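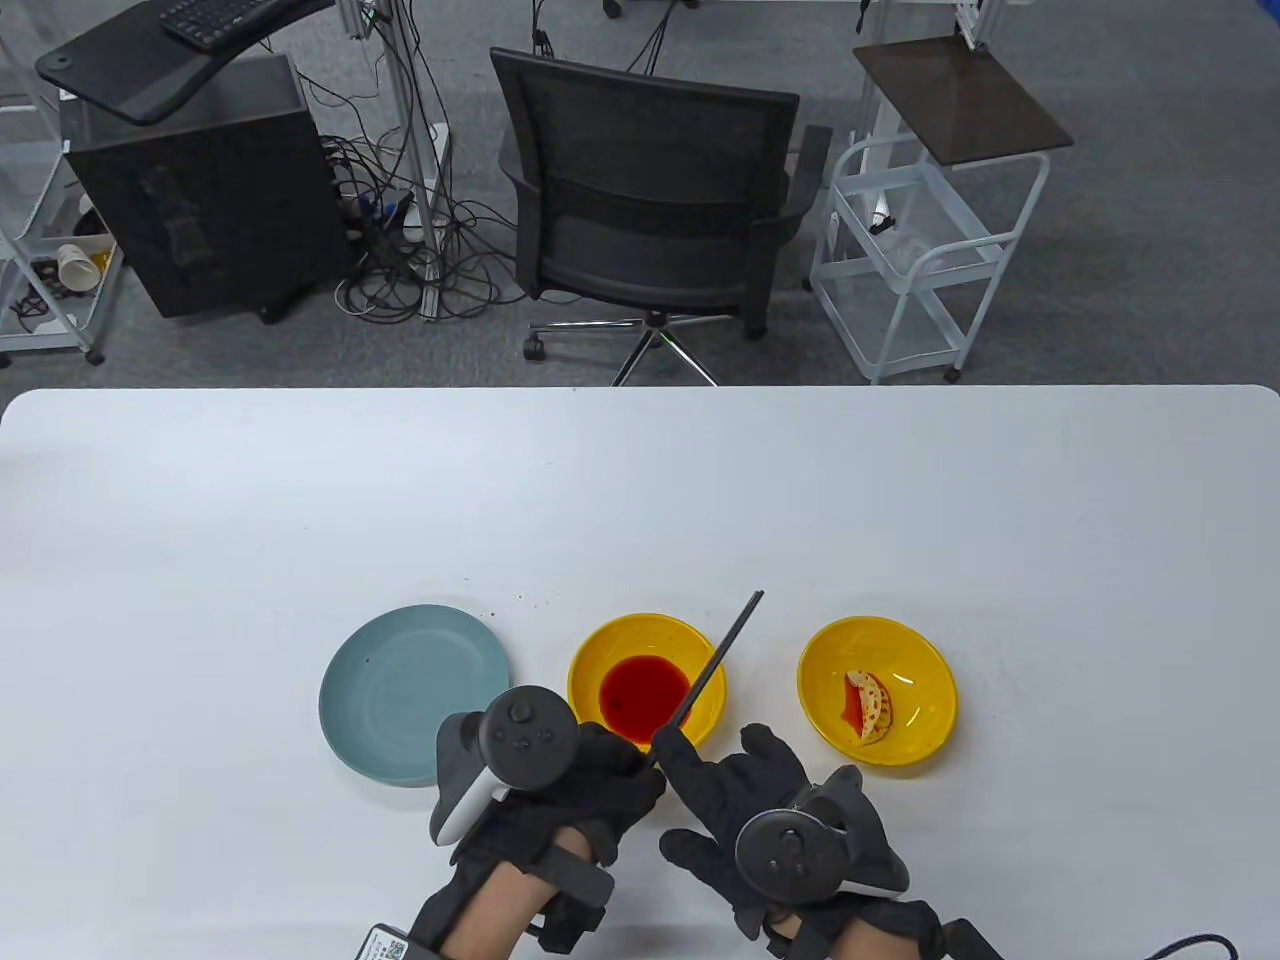 Dip Night at Home: Frequently Asked Questions

Ever since I put up the page on dip nights, the mail has been piling in, and I love it! These are the things people ask most, with fresh answers wherever I've changed my mind. If your question isn't covered, write to me through the contact form and I'll add it.

What is a dip night, exactly?

Fried snacks, a red dipping sauce, chopsticks, and a table with hardly anything on it. Everybody gets the same little setup: one plate, one bowl for sauce, one bowl for whatever just came out of the pan. You eat a few pieces, somebody gets up to fry the next batch, and you talk while you wait. We started doing it in Lodley with Viera Oravec and her family, and by now it has pretty much replaced the sit-down dinner at our place.

Do I really need 3 dishes per person?

You can get by with two, and we did for a long time. But once I tried the third one I never went back. The sauce gets a bowl. The hot piece gets a bowl. The plate is for everything in between – a bite you want to set down, a bit of crust that fell off, your chopsticks if you have no rest for them. Without the plate all of that ends up on the table. (A little of it does anyway. Crumbs are part of the evening.)

Which dish goes where?

Plate on the left, sauce in the middle, food on the right. That's my order, and I eat right-handed. The piece travels a short way from its bowl to the sauce, and then the plate is waiting at the other end. Left-handed guests should flip the whole row. Ionuț Grecu is left-handed and ate at my table for months with everything the wrong way around before I thought to ask him, which still makes me wince.

Leave a little space between the dishes too. If the rims touch, they clink every time you reach.

Why the yellow bowls?

Because they make me happy! Red sauce in a bright yellow bowl looks so good, and a golden fried piece looks even crispier. The plates are a soft blue-green, and I wasn't sure about the combination until I saw it on a plain white table. Now I can't picture it any other way. Use whatever you have, of course. Mismatched is lovely.

How much sauce goes in each bowl?

Just enough to cover the bottom in the middle. I used to fill the bowls halfway and it was a mistake. The pieces got soaked, the chopsticks got slippery, and most of the sauce went down the sink. A small pool is plenty for several dips, and you can always pass the jar around again.

What's in your red sauce?

It changes! The one I make most is tomato paste loosened with rice vinegar, a spoon of sugar, soy sauce, grated garlic, and as much chili as the table can stand. Stir it all up, let it sit for 10 minutes, then taste it with a piece of whatever you're frying. It always needs more vinegar than I expect.

For a thinner sauce, add a spoonful of warm water at a time. For a sweeter one, swap the sugar for honey. Bok-nam Moon wrote in to suggest a little grated pear, and I've made it that way three times since. Try it if you have a ripe one.
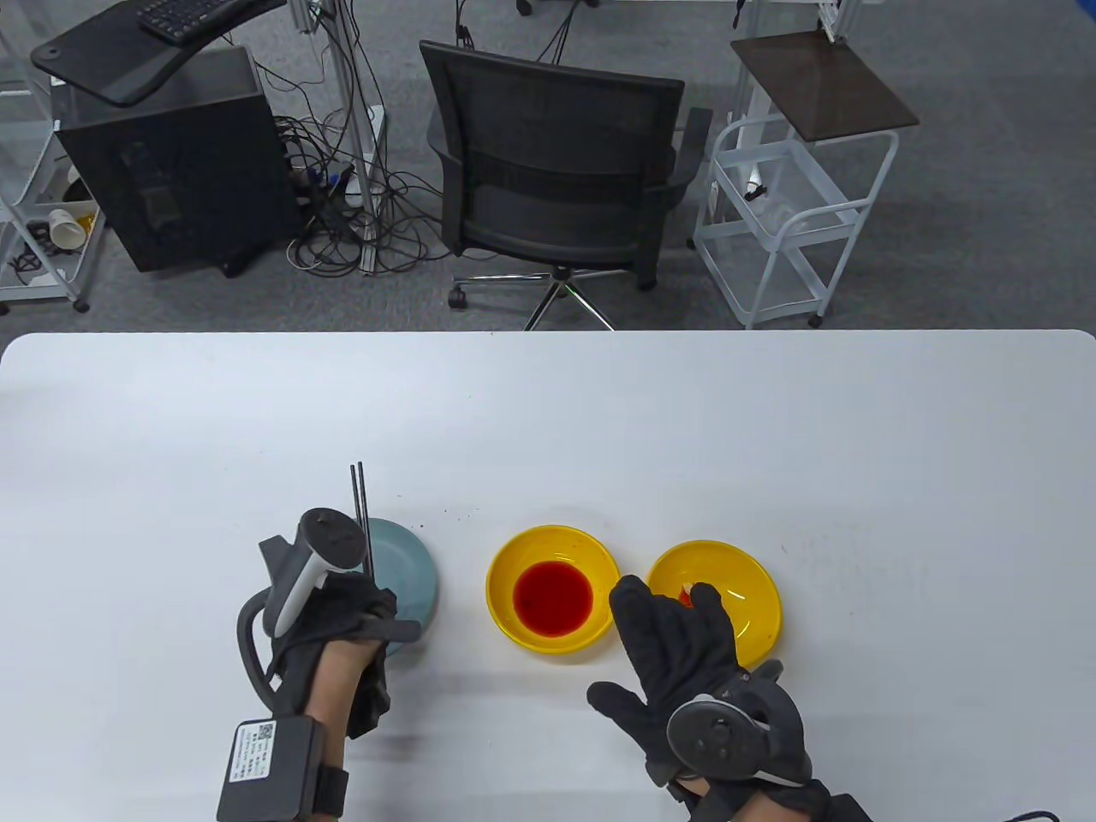
Can I use one big sauce bowl for everybody?

I'd keep them separate. With one bowl, people lean over each other and drip on the way back, and anybody who wants theirs hotter is out of luck. Small bowls let each person doctor their own. If you're short on bowls, coffee cups do the job fine.

What should I fry?

Anything that comes out crisp and can be picked up in one go. Dumplings are the obvious choice, and store-bought frozen ones are completely fine. Lotus root slices are wonderful if you can find them. I also love zucchini sticks, green beans in a light batter, and leftover mashed potato shaped into little patties and rolled in breadcrumbs. Kvido Paulík makes cauliflower with a cornmeal coating and those are always the first to go.

Things that haven't worked for me: large mushrooms (they squirt), anything stuffed with melted cheese, and onion rings, which are delicious but a real wrestle with chopsticks.

How do I keep things crispy while I finish the batch?

Set them on a wire rack over a tray, in the oven at 200 degrees Fahrenheit, with the door open a crack. Don't stack them and don't cover them. Paper towels are good for the first minute, but after that the underside goes limp. Better still, fry less at a time and let people wait a bit. I put one or two pieces in each bowl and then bring more.

Deep bowls or shallow ones?

For food, I like a bowl with a rounded side that comes up a fair way. You can nudge a piece against the wall and get a proper grip on it. On a flat plate it just slides away from you. For sauce, either is fine as long as there's room for the tips of the chopsticks and the food together.

A foot ring on the bottom is nice to have. It gives your fingers something to hold when you lift the bowl.

What kind of chopsticks are best for beginners?

Ones with a bit of texture at the tip. Very smooth, shiny chopsticks are hard work with fried food, and harder again with sauce on them. Plain bamboo is cheap and grippy. Hold them farther back than feels natural, keep the lower one still, and move only the upper one. And if the piece keeps falling, put the chopsticks down and use your fingers or a fork! It's supposed to be fun.

How do you dip without losing the crust?

Quickly, and only one edge. Lower the piece in at an angle, touch it to the sauce, lift, and let it hang over the bowl for a second so the extra can run off. Don't stir with it. Crust comes loose when it sits in liquid, and then you're fishing for bits. A few specks in the sauce by the end of the night are perfectly normal, and I rather like them. 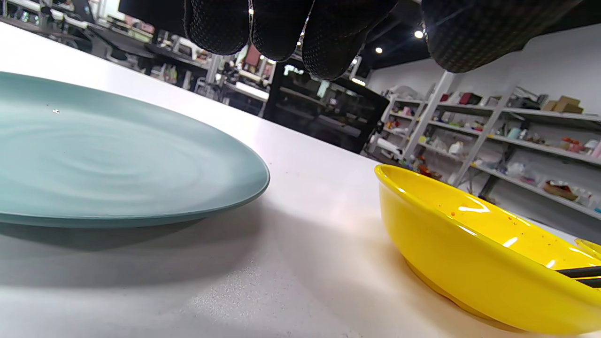 Are glazed dishes safe with vinegar and chili?

If they're sold for food and the glaze is sound, yes. I wouldn't use decorative pottery, or anything old with a chipped or crackled surface, for a sour sauce. When you buy from a small maker, just ask. The woman at the Malý stall was delighted to talk glazes with me and I was there far longer than I'd planned.

Will the red sauce stain my dishes?

Not if you rinse them the same evening. Tomato and chili can leave an orange tint on a lighter glaze when they dry overnight. Baking soda on a damp cloth has taken it off every time for me. Rub gently and rinse well.

And a white table?

I get asked this a lot, mostly by people who own one! Wipe sauce up as soon as you see it. For gray smudges – the kind you get from sliding dishes back and forth – warm water and a drop of dish soap usually does it. Lift the dishes when you move them and there will be fewer. I skip the tablecloth on dip nights. Chopsticks roll nicely on a bare table, and it's so quick to clean.

Do you set everything out before people arrive?

Plates and bowls, yes. Sauce, no. I mix it ahead and keep it in a jar, then pour when the first batch is nearly done. It skins over a little if it stands out, and I like how the evening kicks off when the jar comes around.

Does it work for kids?

It really does. Give them a milder sauce and let the fried pieces cool well before serving, especially dumplings, which hold their heat inside. Children tend to love having a row of dishes all their own. Skewers and pointed picks stay in the drawer at our house.

Can I make it without frying?

Sure. Oven-baked pieces brushed with oil come out nicely, and so do air-fried ones. They won't have quite the same crackle. Raw vegetables are good too, and I usually put out cucumber and radish between batches. Branislav Jelínek does a whole dip night with roasted roots in June, windows open, and it's one of my favorite evenings of the year.

What do you do with leftover sauce?

Whatever stayed in the jar keeps for several days in the fridge. I stir it into noodles or spread it on a fried egg sandwich (please try this!). Sauce from people's bowls gets thrown out.

Where can I find bowls like yours?

I found mine a piece at a time at the Trurka secondhand market, so I can't point you to a link. Look for small, bright, and a little heavier than you'd expect. Take a pair of chopsticks along and try them in the bowl before you pay. You'll get a funny look or two, and you'll come home with the right bowl.

Can I share my own recipes?

Yes, please! Sauces most of all. Send them through the contact form with the name you'd like me to use, and tell me what you fried with them. I test new ones every couple of weeks and post the ones we go back to.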